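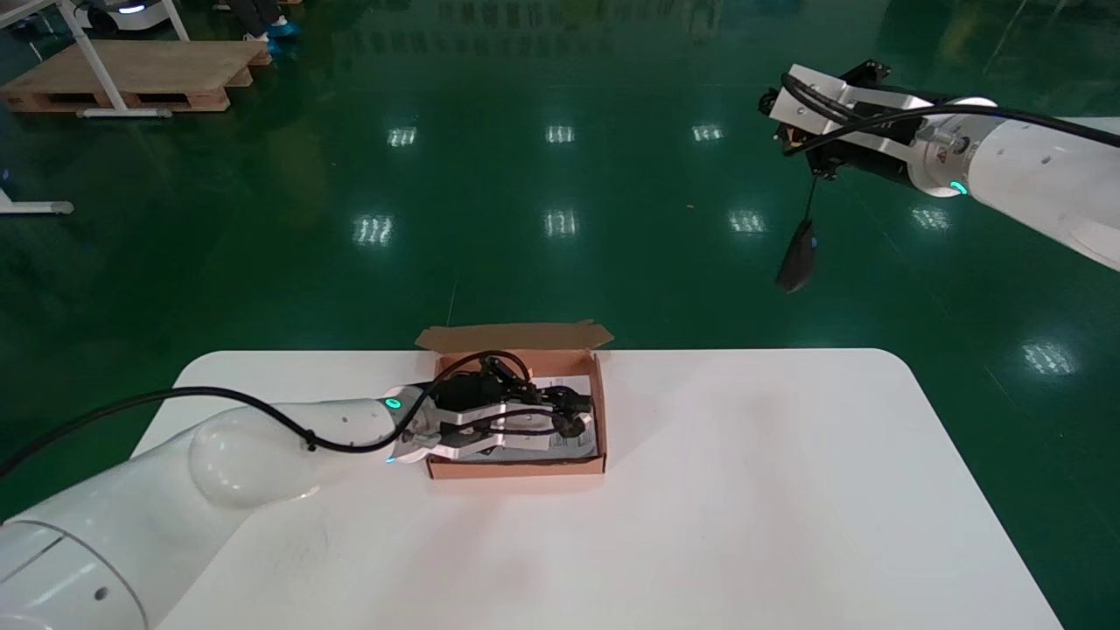 Two-arm station, box open on the table.

Hi, I'm Ayana Lencho, and I look after the Gasley kit here at Ploltell. Gasley is our package for people who want to teach a two-arm robot by showing it what to do, over and over, until there's enough recorded for a model to learn from. I've spent a lot of my working life doing exactly that, so this page is mostly me telling you what it's like to use (the spec sheet is a separate download if that's more your thing!).

The job I always start new customers on is box work. Small cardboard box, a few things that belong in it, white table. It sounds easy and then you try it - the flaps get in your way, the gripper covers up whatever you're reaching for, and you learn very quickly which camera you want to be looking through. Gasley records the head view and the wrist views together on one clock, so you don't have to line anything up afterward. 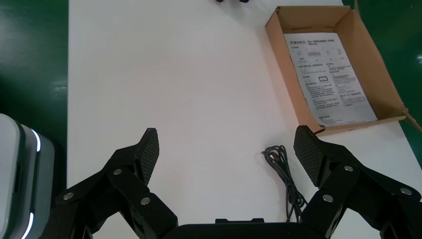
Wrist view: gripper open, coiled cable on the table, printed sheet in the box.

I love cables. Okay, I love them as training material. A cable never lands the same way twice, so every take gives your model something new to chew on. My advice is to change where the bundle starts after each take and to leave the messy grabs in. Tag them in Tsegaye, our review tool, and decide later. I used to delete every fumble on the spot and I really regret it now.

A normal session for me is 13 takes, then a break, then I watch them all back before doing any more. Please do take the break. Tired hands make sloppy examples, and the model will copy those too.
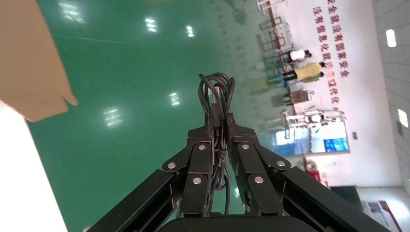
Cable bundle at the fingertips, from the wrist camera.

You get a lot of room in the wrist view - floor, ceiling lights, people over by the wall. Leave it in. If you want to trim or mask later, Merell does that on export and keeps your originals.

What comes with the kit:
Recording software for three stations
Tsegaye review tool
Merell export tool
My box-and-cable starter guide, 13 pages

Arms, grippers and table are not included. The next update is planned for September, and kit owners get it free. Want to talk through your setup first? Use the contact form and put my name on it - I'm happy to look at your first takes with you.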